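The Long Way Around a Wash Cycle

What does it take to press a button? I have been pressing them all my life and never gave it a minute's thought, until I spent two long days in Prondbridge watching Mechthild Berchtold teach a robot arm to do it, then take the fingers off and teach it all over again with a different pair.

She had warned me on the phone that it would be slow. "Bring a book," she said. I brought one and never opened it.
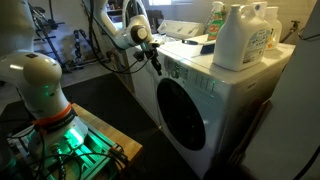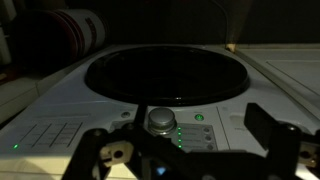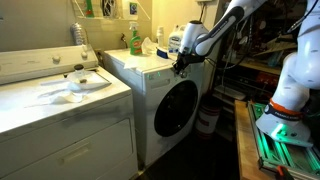 Berchtold has been comparing grippers for most of her working life, first for a company that packed glassware and now on her own account, and she has a way of talking about them that other people reserve for kitchen knives or good shoes. There are grippers she trusts and grippers she is fond of, and she is quick to tell you that those are two separate drawers in her cabinet. (There really is a cabinet, and the fond drawer sticks.)

The contest this fall is between two sets of fingers. The Fuchs set is stiff and narrow, and it goes exactly where it is told, which sounds like a virtue until it is told something slightly wrong. The Boritz set has more give in it. Push it against something solid and it leans back a little, like a polite person on a crowded bus. Both fit the same mounts, both run from the same controller, a gray box of modest looks called the Lesia, and both have to do the same household chores: find the dial, turn it, press the button, pick up what needs picking up, and leave everything else standing.

I had assumed, before I came, that picking things up would be the hard part. I suppose we all grew up on those arcade machines with the claw! But Berchtold says a bottle is a friendly sort of thing. It is tall, it has sides, and it mostly stays where you left it. A dial is another matter. You have to come at it straight, close on it evenly, and then turn around its center and no other point, and if you are off by the thickness of a fingernail the whole wrist begins to drag sideways. A person feels that and shifts her hand without noticing. The arm feels it too, in its way, but somebody has to decide what it ought to do about it.

With the Fuchs fingers, the answer for the first morning was to stop. The arm would come down, take hold, turn a quarter of the way and halt, and the Lesia would put up a line of red text saying that the force was too high. Berchtold would read it, say "well, yes," and raise the limit by a hair. By lunch she had made 11 such changes, all written in pencil in a ledger with a cloth spine, and the dial was turning nicely three times out of four.

The Boritz fingers never stopped at all, and I was ready to hand them the prize on the spot. Then she showed me the readings. Those soft fingers had been forgiving every mistake so generously that the arm had no idea it was making any. Now and then it would finish its turn, quite pleased with itself, with the dial one notch short of where it should have been. "A gripper that complains is doing you a favor," she said, and poured us both more coffee.

Cameras are the other half of the argument. A view from across the room tells you where the arm is and what it is about to knock over. A view from the wrist tells you what the fingers are doing, but it has its own troubles, chief among them that the fingers take up so much of it. At the last moment before a press, just when you would most like to see the button, there is a gripper in the way. Berchtold uses both kinds of view and trusts neither completely. She has gone back and forth on lighting as well. Bright rooms put glare on glossy surfaces, and dim rooms swallow the printed labels, and she now deliberately records in both, on the theory that laundry gets done at all hours.

Her plan calls for 2000 recorded attempts, split evenly between the two sets of fingers, and when I arrived she had finished 700. She does them in batches of 90 and then goes for a walk, whatever the weather, down to the canal and back. I went along on one of these walks and asked her whether the numbers were already leaning one way. She took so long to answer that we had reached the lock before she did.

For buttons, she said, she would take the Fuchs today. For bottles, the Boritz, and gladly, above all for anything with a molded handle, where a stiff finger tends to strike the plastic and shove the jug along. For dials she did not know, and she seemed to enjoy not knowing. What she suspected was that the stiff fingers with a gentler controller would catch up with the soft ones, and she had spent several evenings in May rewriting the part of the Lesia's settings that governs how hard the arm pushes back. She had also broken it twice doing that, and there is a page in the ledger where the pencil has gone clean through the paper.

We came back in, she hung up her coat, and she changed the fingers over again. Four screws, a little wiggle, a check that nothing rattled. She has done it so often that she talks straight through it, and that afternoon she was telling me about plum cake. Then she sat down on her stool with the ledger on her knee and started the next batch, and I pulled up the other stool to watch.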